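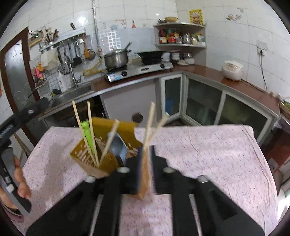 Who does the work while a kitchen robot is still learning it? People do, and at our place they're the same people who did the job before.

Odell
August

I've been at Nikolaidis in Ziltenham long enough to have washed up, packed and driven. We do catering and kit hire. There are 42 of us. Seven have moved over to what the rota calls Trandari, the project to get arms doing the cutlery.

The job is picking things up with a hand-held gripper, over and over, so the machine has something to copy. Much of it is done in ordinary home kitchens. Chopsticks in a slotted holder on a table, say. You close the fingertips on a bundle and try to keep hold of it.

Chopsticks are worse than forks. They fan out at the top once you grip them, and if you take them too low they swing. I had to slow right down. My first session I was working at packing-line speed and most of it got thrown out.

Last month's total was 2,491 picks kept. I only know because it goes on the sheet by the kettle now, where the breakages list used to be. I preferred the breakages list.

What's changed for me: no lifting, no steam, dry hands. My back is better. My wrist is a bit worse, so we swap over every 3 hours, which we had to ask for.

What's changed for the wash-up lot is harder. They're two people down on Friday-type shifts, the big ones, and no arm has turned up yet to fill the gap. The saving was put in the budget before the machine was put in the room.

Pay is the same grade as packing. I think that's wrong. You're teaching the thing a skill, and anyone who trains a new starter here gets a bit extra. We've raised it and been told it's being looked at.

Would I go back to packing? Some days, for the company. It's quiet work, this, and you can't chat much while you're concentrating on a spoon.

Someone asked if we're doing ourselves out of a job. Up to a point, yes – the sorting will go. The crates still need carrying up people's stairs and I've not seen anyone start on that.

Back on it tomorrow morning. Ladles, apparently.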